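She has been making jam in Gultthorpe for longer than most of her customers have been alive, and when I came by a little after seven in the morning the first kettle was already going. "Sit anywhere that isn't sticky," she told me, and then laughed, as that left me the windowsill.

The stall began with her mother, who sold whatever the family couldn't eat from a card table by the road. These days it's a proper small business called Ovilis, with 394 jars going out in a good week in August and a waiting list for the damson. "My mother would have been horrified by the waiting list," she said. "She'd have said, just give the poor people their jam!"

I asked what had changed most, and she thought about it for a good while, stirring all the time. The sugar, she decided. Her mother went pound for pound with the fruit and never questioned it. She uses less now, and cooks in smaller batches - never more than 2 kettles at once - so the fruit tastes like itself. "People come back and tell me it reminds them of their grandmother's, and I don't have the heart to say their grandmother's was probably twice as sweet."

The old Kalinowski orchard still sends her plums and pears, and has done for 49 years, through two frosts she'd prefer not to talk about. The berries she picks herself, early, before the sun gets on them. She won't wash them until the last minute and she won't let anyone else pull the stems. (I offered. I was given a dish towel and asked to dry lids.)

Would she ever stop? She made a face at me over the steam. Her knees would like her to, she admitted, and her daughter has been dropping hints since spring.

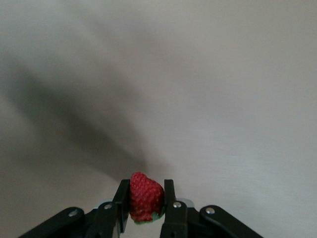 "But then it's June again," she went on, "and somebody's at the door with a bucket, and what am I supposed to do, send them home?"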